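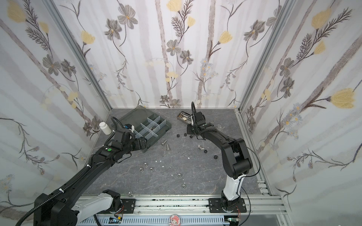 The Daletwood Compartment Organizer is intended for the storage of small parts, craft supplies and office items that are otherwise kept loose in drawers. It is supplied by Closine to schools, workshops and households. The base is dark smoky gray-green and the dividers are clear plastic, forming a grid of small bins whose contents can be checked from either side. A small rectangular stainless-steel tray may be used beside the organizer to carry a few items at a time to their bins.

Intended use
The organizer is suitable for beads, buttons, screws, paper clips, erasers and similar dry goods. It is not intended for food, liquids or solvents. It should be placed on a flat surface and may be set at any angle to the user.

Sorting with a tray
Items should be emptied into the tray in small amounts and moved to the bins one kind at a time. Bins nearest the user are best reserved for items in daily use. Labels may be applied to the outer edge of the base. The Skaleo label sheet, sold separately, contains 60 labels and is available in white only.

Care
Wipe the base and dividers with a soft damp cloth and mild soap. Do not place the organizer in a dishwasher. The steel tray should be dried by hand to prevent water marks.

Ordering and delivery
The organizer is packed singly or in cartons of 16. Orders are shipped from the Huerta warehouse within 14 working days. Trays are sold separately in packs of 2. Unused goods may be returned in their original packing, with the delivery note enclosed. Opened label sheets cannot be returned.

Page last revised July 26, 2025.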